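What Stays on the White Table

We moved into the apartment in Kovilley with one sofa, two beds and no table at all, and for the first few weeks we ate off a door laid across moving boxes. I mention this because people who come over now always say something nice about how clear our surfaces are, and I feel like a fraud every single time. It took me years to get here, and a good half of the credit belongs to other people.

The main other person is my friend Nhàn Hầu, who grew up in a house with four generations and one dining table, and who has very firm ideas about what a table is for. Her grandmother used to say that a table should be bare by the time the tea water boiled. Everybody grabbed something, homework or sewing or a radio with its back off, and carried it away. Nhàn does it in her own place to this day, and I've stood in her kitchen with my coat still on, holding a stapler, because the kettle was going and I happened to be nearest.

I tried it at home and it lasted maybe a week. My husband Gilang drinks coffee from a machine, so there was never any kettle to race against, and our son Hưng decided that things pushed to the edges counted as put away. By the weekend there was a ring of mail, chargers, hair ties and library books all the way around, with a bald patch in the middle the size of a dinner plate. I took a picture and sent it to Nhàn and she didn't answer for 2 days.

So we came up with our own version, which is looser and suits us better. The table gets cleared all the way down, and then a small handful of things may come back, and they have to be things that somebody will pick up before the evening is over. Tissues always make it (allergies, all of us, it's a whole story). Fruit makes it. Something to fiddle with makes it too, and that was Hưng's contribution. He argued for it at length over dinner with his mouth full, and he was right, because when there's a puzzle within reach people sit longer and talk more. I've had better conversations with an eight-year-old turning a cube over in his hands than I ever had asking him straight out how school was.

Phones were the big argument. I wanted them in the other room. Gilang said that was fine until his mother called, and his mother calls a lot, bless her. We settled on face down, over on the left, away from the food. I still grumble about it. I also looked at mine three times during supper last night, so I'm not one to talk.

The color of the table matters more than I expected, too. Our old one (the one after the door!) was a dark, busy wood, and you could lose a whole set of keys on it. White is unforgiving about crumbs and jam, and I wipe it more than I'd like to, but you can see at a glance what's there, and one bright thing on it looks like you meant it. An orange looks like a decoration. A green apple looks as if it came with the furniture. I used to buy flowers for the table and now I mostly buy fruit, and then we eat the flowers, so to speak.

I'll say a word for the tissue box as well, because I was a snob about tissue boxes for years. I bought a woven cover once, and a ceramic one that weighed as much as a brick, and both of them ended up holding pens. Then Kha Kiều came by with a gold one from the grocery store near her work, all shiny foil, and I laughed at it and put it out to be polite. Well, I'm a convert. It catches the light from the window and cheers up the whole left side of the table. A plain white tissue coming out of a gold box looks quite grand, like something in a hotel lobby.

Gold box, green and orange-red, and a phone on its face:
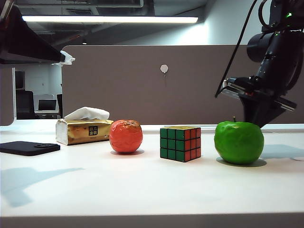
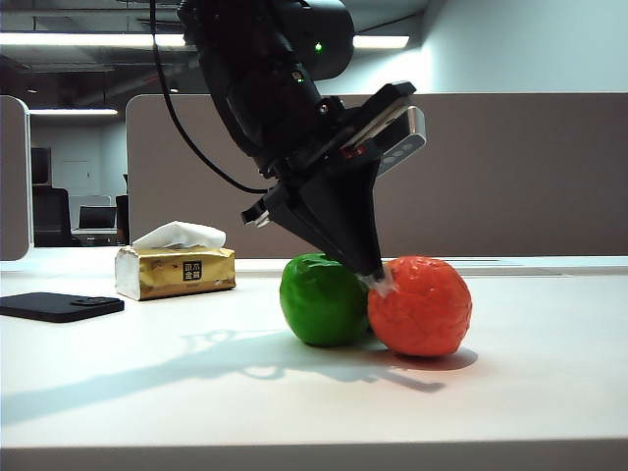
Where was I? The clearing itself. We do it after supper now, and the trick that finally worked for Hưng was a basket on the floor by his chair. Everything of his goes into the basket, no sorting, no lecture, and he carries it to his room and tips it out on the bed. What happens on the bed is between him and the bed. I used to insist that each thing go back to its proper home right then, and all I got was a boy who took forty minutes to walk down a hallway.

Mail goes in the drawer by the front door. I open the drawer when it stops closing. I know there are better systems, and Thắng Phí upstairs has one with colored folders that he has explained to me more than once, very kindly, but I've made my peace with the drawer.

For wiping I use a damp cotton cloth and a drop of dish soap, then a dry one straight after so it doesn't streak. Tea stains need a bit of baking soda paste and some patience. Turmeric needs sunshine, believe it or not; I dragged the table over to the window after a curry accident and left it there most of the afternoon, and the yellow faded to almost nothing.

Nhàn is coming for supper next week and I've promised her soup. I might borrow a kettle, just to see if Gilang can be made to run.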